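Lists > Gedix Users > Simulation and Grasping > Thread
4 min read
3 replies - 18 views

From: Peninah Muli
To: Simulation and Grasping list
Date: September 25, 2024
Subject: Re: Fault notice, grip force limit not applied after scene reset

Dear colleagues,

I write in reply to Mr. Mägi's message, which I quote in full so that members who joined recently have it at hand.

> From: Tõnu Mägi
>
> Members are advised of a fault in the Gedix simulation package as configured for the Ochoa lab. When a scene is reset while the fingers are closed on an object, the grip force limit returns to the factory value. The operator's own limit is still displayed in the panel, but it is not the one in use.
>
> We found this during the knob task, in which the gripper holds the dark gray knob by its stem over the wood surface. Of 593 episodes in the batch, almost 5 percent showed a force above the limit we had set. No warning was written to the log in any of them.
>
> Until further notice, please do not transfer any policy trained on this batch to the physical cell.
>
> Can others confirm?
>
> T. Mägi

We can confirm the fault. Macario Solís repeated the test at our site on two workstations, and the behavior was the same on both. If the fingers are open at the moment of reset, the operator's limit is kept. If they are closed on any object, it is lost. The shape of the object made no difference in his trials.

The safety matter is the following. Our Zesora controller reads its starting limit from the simulation file when a task is moved to hardware. A file saved after a faulty reset therefore carries the wrong value into the cell. In January we had a cracked finger pad which was put down to wear at the time. Elin Llewellyn has reopened that report, and the saved file does contain the factory value. We do not yet claim that this was the cause.

The following measures are in force at our site, and we recommend them to other members:

Open the fingers fully before every reset. The automatic reset option is to remain off.

After each reset, read the limit from the solver and not from the panel. The command is in the Vonel bridge notes under "query state."

Any file saved from a closed-finger reset is to be marked and moved out of the shared folder. Please do not delete it, as the maintainers have asked for samples.

No transfer to hardware is to take place without a second signature on the force value. At our site this will be Ms. Llewellyn or myself.

Nuala Ní Bhriain has sent the maintainers a draft correction that writes the operator's limit again once contact has been restored. It has been tested with the knob task only - members working with soft or thin objects should not rely on it at this stage.

One point remains open. Mr. Mägi reports that the fingers drift slightly on the stem after a faulty reset, and we have not been able to reproduce this. We would be grateful for his contact settings, in particular the friction value for the finger surfaces and the solver step.

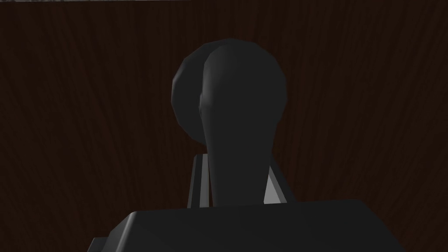 Those settings may be sent to me directly if they are too long for the list. I will post our results under this same subject line, and the restriction on transfers stands until the maintainers have issued a corrected version.

Respectfully,
Peninah Muli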